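Noboru Wada has run the lunch counter on Kumau Street for 11 years. He opens at five in the morning and still does the ordering himself.

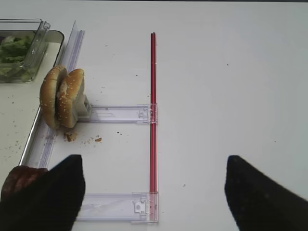

Wada learned the trade at Kawaguchi, a bakery in Flanley. "I swept for two years before I touched dough," he said. His own counter has a white tabletop, and he wipes it between orders.
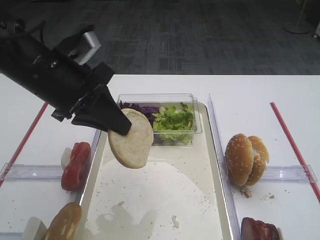
Does he bake his own buns? He buys them from Coltoter – the oven broke in January and a new one costs $3,757.

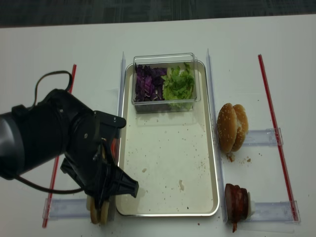
Regulars were split on the change, and Marcy wrote to say the old buns were sweeter. Wada agrees with her. "I miss them too," he said. 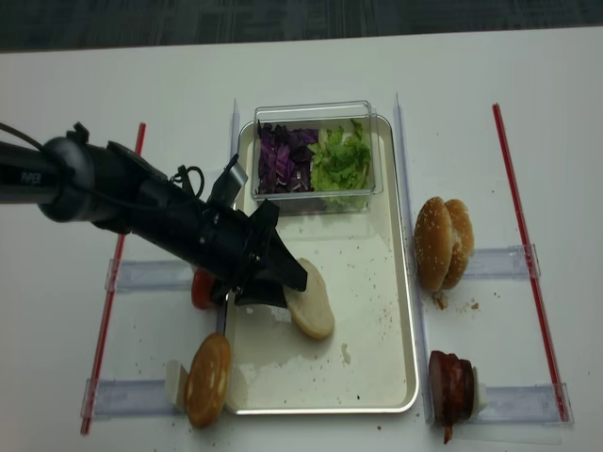
Hours and prices

The counter closes at 2. Prices go up in January.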